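Does a wrist camera help with soft fabric, or is the overhead one enough?

Chaimae Younis
Hi everyone! We're teaching an arm to pick up knitwear by imitation (443 demos so far, all from one overhead camera), and it keeps closing on air beside the cloth. Would adding a wrist view be worth the bother, or should I just record more?

Ellwood
More data. We went to 1,000 and it got better.

Driss Tazi
Oh, I feel for you, we spent most of February on this very thing at Trosdale! We trained the same policy with and without the wrist view, 18 trials each, and misses beside the cloth dropped from almost half to 3. Folding didn't improve at all, I'm sorry to say.

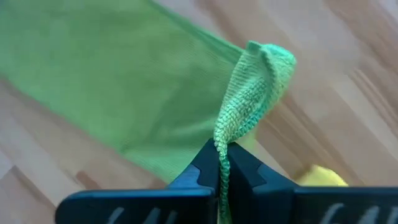

Knits curl, and from overhead a curl looks much like flat cloth (to our policy, anyway). With the wrist view you get the stitches and the height too. Look at how the green strip rolls up off the flat part and narrows to a thin tail between the fingertips, that's the bit our overhead camera kept losing. Do keep both views, though, and fix your exposure before you record anything!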